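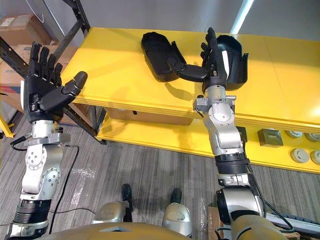 Volcombe Parts Store: Frequently Asked Questions

Home Stores Returns Shelving Contact

Reading time: 3 minutes
Thursday, February 13, 2020
By Ravindra Kandpal, Stores Office

This page answers the questions most often put to the Stores Office about the open shelving at Volcombe, and it applies to all departments that draw moulded parts from the store. Staff at Pornstead should follow their own local rules until the two sets are brought together in June. The yellow units are intended for parts in current use, and black casings such as the two lying on the top surface may be placed there directly, provided that the ridged front lip is kept clear along its whole length. Anything held for longer belongs in the closed racks.

What may be kept on the yellow shelving?

Moulded covers, shells and casings that have been booked in and are expected to be used within 13 days. Loose fixings must be kept in a lidded tray. Liquids, adhesives and batteries are not permitted on any open shelf.

May parts be stacked?

Rounded parts may not be stacked. They mark one another easily, and the upper part tends to slide when the unit is knocked. Flat panels may be stacked with a sheet of card between each pair.

Which way round should a casing be placed?

It should rest on its broadest side, with any flap or tab free of its neighbours. Tabs are the first thing to break and they cannot be replaced separately. Please leave a hand's width between one part and the next.

What is the lower shelf for?

The lower shelf is reserved for heavier items and for parts awaiting return to the supplier. Returns must carry a completed tag showing the order number and the date of the request. Untagged items will be moved to the holding cage, and the department concerned will be asked to collect them.

How much weight will a unit take?

Each shelf is rated at 50 kg, spread evenly. The rating does not allow for standing or leaning on the unit. Steps are kept beside the goods door and should be put back after use.

How should the surfaces be cleaned?

Use a soft cloth and warm water with a little washing-up liquid. Scouring pads dull the yellow finish, after which dust is harder to remove. Seams should be wiped along their length and dried - water left in a seam will work its way underneath. The shelves are cleaned every second Monday, and departments are asked to remove their parts by 11 that morning.

I have found a scratched or cracked part. What should I do?

Leave it where it is and complete form 2664, copies of which are held at the stores counter. Valtteri Laaksonen inspects reported parts and decides whether they may be issued. A part under report must not be used in the meantime, even where the mark appears slight.

Who supplies the shelving, and can we order more?

The present units were bought through Kemppainen, and the replacement lips and end caps come from Callora. Requests for further units should be made in writing to Torben Dreßler, with a note of the floor space available. Departments should not buy their own shelving, as mixed units cannot be joined safely.

May a unit be moved?

Only with the agreement of the Stores Office. All parts must be taken off first, including those on the lower shelf, and the unit must be checked for level before it is used again.

Whom should I contact with a question that is not answered on this page?

Onni Vuorinen deals with day-to-day matters at the stores counter. Questions about returns should be sent to Kalevi Ikonen - please quote the order number in the subject line.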